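Claleck Park Ride Archive – Minutes, Sun 9 December

Present: Vsevolod Kravets (chair), Eduardo Cabanatuan (minutes), seven members. Apologies from Lestley branch.

1. Previous minutes
Approved with one spelling fix.

2. Audio collection
Eduardo has labeled 251 tapes from the Junditz dark ride. Nine will not play and go to Esteves for a quote. Spending limit set at $40 a tape. Members asked for the narrator's outtakes to be listed separately – agreed.

3. Ride costumes
The navigator's jacket needs a new lining. Vsevolod to ask the Lestley branch if they still have the original pattern. The display at the library stays up until February.

4. Virtual rooms
Short discussion of computer-made rooms for the website. No vote taken. Members want captions in larger type before anything goes online.

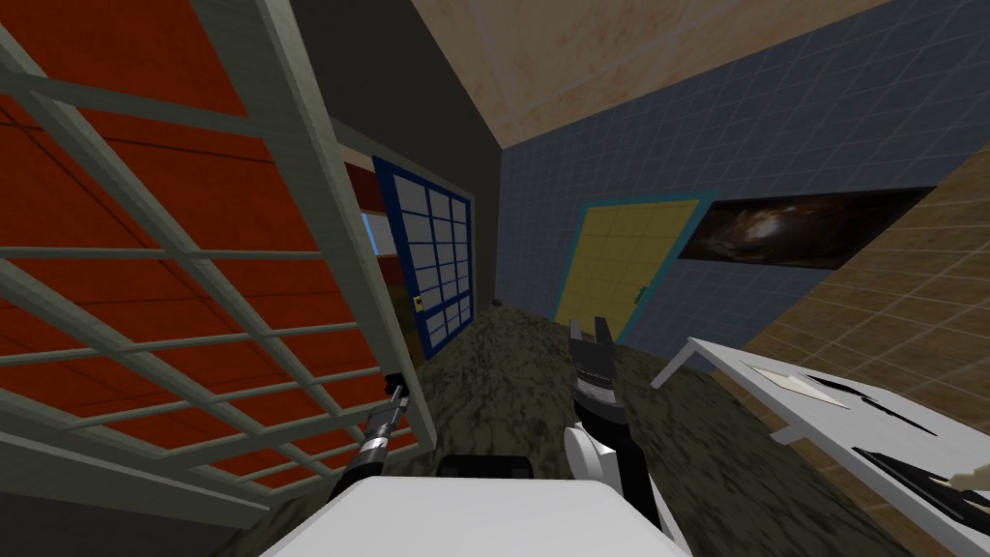
Item 4: simulated room, white grid frame with red-orange panels behind.

5. Other business
Two offers of souvenir mugs. One accepted, one declined as a duplicate. Key to the storage unit now with Eduardo.

Next meeting in February, same room. Meeting closed at 9 p.m.

Last updated by E. Cabanatuan after corrections to item 2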